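Notes for the lunch trade talk, April 2019
Archana Bansal
Second half, after the coffee break

Start with the price. Ask who in the room bought a wrapped sandwich this week. Wait for hands. Then ask who remembers what was in it.

My problem is with the word "generous." Stilivley had it on the menu card, Branine had it on the shelf strip, and I bought from both. Pull a triangle apart at home and see where the filling stops. A lot of it sits at the cut side, where the shopper looks. Say this slowly, people laugh and then they go quiet.

Don't claim they all do it. I opened 7 packs for this talk. That proves very little and someone will say so.

Third slice of bread. Sold as a treat – two fillings, one green, one red, looks cheerful through the film. I'm not convinced. You are paying for more bread. Fans of the triple-decker will object that the middle slice keeps the tomato off the lettuce. Fine, but show me a side-by-side. I have asked twice.

Crusts. Cusus told me customers want them off. Which customers? The answer was a survey from September with 362 replies, and the form never asked about price. Skip this if we're running late.

Wrap. Plain cling film versus a stiff box. I was ready to hate the film and I still half do. It creases, it catches the light, and you end up judging your lunch through a shiny wrinkle. The box people (Gunnlaugsson) say theirs keeps the shape better. They also sell boxes.

Put the last slide up now and leave it up for questions.
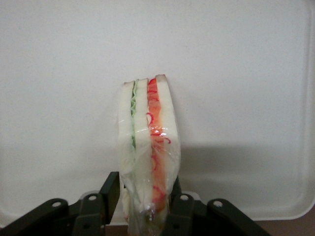
If the freshness question comes up, say I don't trust a "made today" sticker without a time on it. Then take the next hand.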